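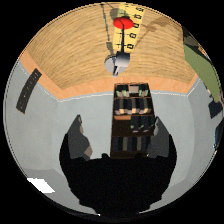
Our project compared two budget 43-inch TVs, the Civuvon and the Grollside, in a student lounge in Brestton. We wanted to know if 4K is worth paying for at normal couch distance. Both sets were left on standard mode, and the price gap was 200 dollars.

Text in menus looked sharper on the Civuvon from 5 feet - past that, most viewers picked wrong.
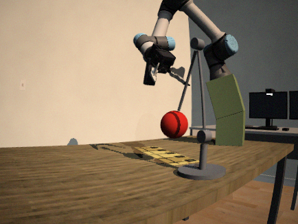
Color was harder to judge than sharpness. Skin tones ran warm on the Grollside, and pale shades gave both sets trouble. A light blue like the round caps on the robot arm came out nearly white on the Grollside, while black areas turned dark gray with the lights off. We did not test sound.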